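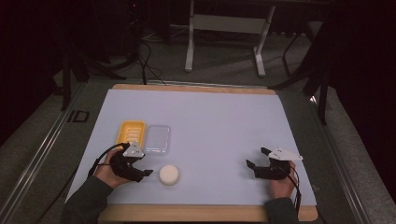 Soap dish, clear plastic container and round sponge on the work surface, with a hand-held gripper on either side.

Can a machine tidy a sink yet? Sometimes, and slowly. In August Sunside ran its small-items chore set on two systems, Stiltari and Roussel. The chore is dull by design: put the sponge on the soap dish, then move the clear container out of the way. Each system got 73 attempts under the same lights.

Stiltari finished 51 of them. Roussel finished 30. A person does the job in 3 seconds and doesn't keep score.

The sponge gave little trouble. It is soft, it forgives a poor grip, and it can land a little off center and still count. Most of the failures came from the clear container. Both systems misjudged where its edge was, closed too early, and pushed it along the board. A ribbed yellow dish is an easier target than a clear one on a pale surface.

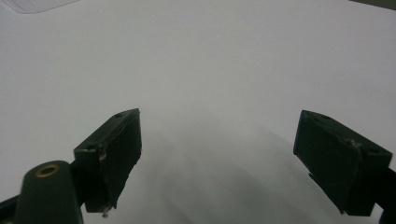 Trokix Notes Editor
September 7, 2020

Finger wear deserves more attention than it gets in these reports. Printed fingers scuff on the face, and a scuffed face may not grip thin plastic the way a new one does. Sunside did not log finger condition by attempt, so the August numbers can't be sorted that way. The next round will.

Shop-floor work looks closer than the kitchen. Parts arrive in known positions and seldom change shape. We would still keep a person at the sink. Full tables go out with the next issue.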